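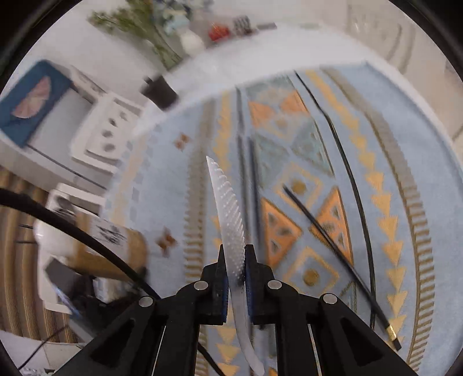
The Kistent hand gripper on a dimpled plastic strip, in the living room of the demonstration flat.

I went to the Kistent open day in July with a fairly narrow question. Our workshop has two small robot arms that spend most of the week switched off, and we wanted to know if a hand-held gripper would be a quicker way of showing them household jobs than the joystick we have now. Kistent sell such a gripper, they let visitors use it for an afternoon, and this review is based on that afternoon. I haven't bought one and I wasn't lent one to take home.

The open day was held in a furnished flat above the Kistent office. It has a round table with white chairs, cabinets, a fridge, a television on the wall and patterned cloth on both the table and the floor. Thirteen of us had signed up and we went in by turns, which meant a fair bit of standing on the stairs. Rajeshwari Annamalai ran the session. She gave a ten minute talk and then handed the tool over, and I'd have been happy with less talk, although the part on how recordings are checked was worth having.

What it is

The gripper is a two-jaw tool that you hold and move by hand. The camera sits behind the jaws and looks along them, so the recording shows the jaws, whatever they're holding and a good part of the room past it. The frame is black plastic with cut-outs, the pivots are held with ordinary round-headed screws, and there is a dark blue pad on the inside of each jaw. A thick black cable goes from the tool to a small recorder worn on a belt.

You squeeze a trigger to close the jaws. There is no motor in the hand-held version. The version that fits on a robot arm has the same jaws and pads with a motor behind them, so in theory what you can pick up by hand the arm can pick up too. I say in theory as we were only shown the arm version for a short time at the end, and I'll come to that.

First go: thin things on the floor

Rajeshwari started everyone on the rug, with a plastic strip and a couple of thin rods. I thought this was an odd choice until I tried it. A thin, bendy thing is much harder than a cup. The strip is long, curved and slightly see-through, with rows of raised dimples, and if you pinch it too near one end the other end swings about. You have to take it closer to the middle and lift slowly.

The pads coped well. They have a bit of give, and the dimples seemed to help them bite. I dropped the strip twice in my first few tries and then not again. The rods were worse. One of them has a brass-coloured tip, and if you go for that end the weight of the rest turns it in the jaws. Nandini Salian, who was in my group and does this sort of work for Jerkard, told me to come in at right angles to the rod and close before lifting. It worked better, but I still wouldn't call it easy.

Two complaints from this part. Working at floor level means kneeling or bending the whole time, and the tool is front heavy, so my wrist had had enough before my knees did. Also, the cable finds its way into the work. It loops round on the floor beside you and you have to keep moving it with your free hand. I asked if there was a shorter one. There is, but it's an extra and has to be ordered with the recorder.

Second go: the table

After that we moved to the round table, which is a more normal height and a more normal job. The task was to pick up a wooden holder with spoons and chopsticks in it, tilt it, and put it back without anything falling out.

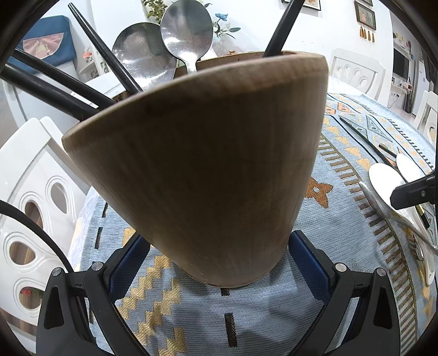

I was doubtful that the jaws would open far enough, and they did, with a little room to spare. A wide, rounded object is where this design is at its best. The two pads press in from either side and the holder stays put even when you lean it well over. I carried on tilting until I lost my nerve, and the grip hadn't slipped by then. The long chopsticks were more of a worry than the holder, as they stick out a good way and it is easy to forget they're there when you turn your wrist.

Plates were less good. The jaws can take a plate by the edge, but there isn't much pad touching it and mine sagged towards the table. Aravind Pinto, the engineer on duty, said they tell customers to leave flat crockery to a different set of fingers, made by Begović, which fit the same mount. I'd have liked to try those. They weren't in the flat.

A single chopstick lying flat on the cloth took me seven tries. The cloth has a woven surface and the tips of the pads ride over it, so you end up pinching a fold of fabric along with the chopstick. If your work involves small things on soft surfaces, ask to test exactly that before you spend anything.

The recordings

You start and stop a recording with a button under your thumb. It is in the right place and I never pressed it by accident. There's a short buzz when it starts and a longer one when it stops.

Afterwards the clips are copied to a laptop and go through the Bandanard software, which throws out any where the tracking was lost. Of the 16 clips I made, it kept 11. Aravind went through the rejects with me and most were my own fault. I'd brought the tool too close to the white wall, where the camera has very little to follow. The busy patterns on the rug and the tablecloth are there to help with this, and he said a plain floor gives them a lot more rejects. We have a plain grey floor, so that is a cost to bear in mind, even if it's only the cost of a rug.

The software itself is plain and a bit slow. Each clip gets a line in a list with a green or red mark, and you can play it back at half speed. You can't trim a clip, though. If you fumble the first few seconds you either keep the fumble or bin the lot. I asked if trimming was planned and was told yes, with no date given.

The arm

For the last part of the afternoon we were taken down to the office to see an arm that had been trained on the holder job. The training set was 252 clips, all made upstairs by Kistent staff. The arm picked up the holder, tilted it and set it down, five times out of six while I watched. On the one it missed, it closed early and pushed the holder along the table, and Rajeshwari reset it by hand and ran it again without fuss. I thought better of them for leaving that in.

It is slow. A person does the job in a couple of seconds and the arm took almost 13. Nobody at Kistent claimed otherwise. What I'd have liked is to see it try an object it hadn't been trained on, and when one of the others asked, the answer was that this was outside the session. Fair enough, but it's the thing most of us wanted to know.

Comfort and build

I used the tool for a little under an hour in total. My hand was tired but not sore. The grip is sized for a larger hand than mine, and Vimala Subramaniam, who has smaller hands than I do, had to shift hers each time she wanted to reach the thumb button. A second size of grip would sort that out.

The build is simple in a way I like. You can see every screw, and Aravind took a pad off and put another on in less time than it took him to explain it. Pads are sold in sets of four. He reckons on changing them every month or so with daily use. The plastic arms flexed slightly when I squeezed hard on the wooden holder, though not enough to matter, and I was told the arms are also sold as spares.

What I would want changed

- The shorter cable should come as standard.
- A smaller grip for those who need it.
- Some way to trim clips.
- More weight towards the hand end of the tool.

Would I buy one?

For our purposes, probably yes, but one and not the pair we'd planned on. The joystick takes us most of a morning to get 20 usable goes at a job, and I got over half that number here in one short session with no practice. Against that, much of what our arms would be asked to do is small and flat, and that's where the Kistent jaws are weakest. Raghavendra Mathew, who holds our budget, wants to see the Begović fingers on it first and I agree with him. I've asked for a second visit and have been told there may be a place in the autumn.

If you're thinking of going to an open day yourself, wear trousers you can kneel in and get your name down for the first group. The later groups had less time at the table than we did. Bring an object from your own work as well. I didn't, and Nandini did - a hinged tin that the jaws held but couldn't open - and she learned more from that than from anything laid on for us.

Last updated: July

Contact | Copyright, all rights reserved | Back to top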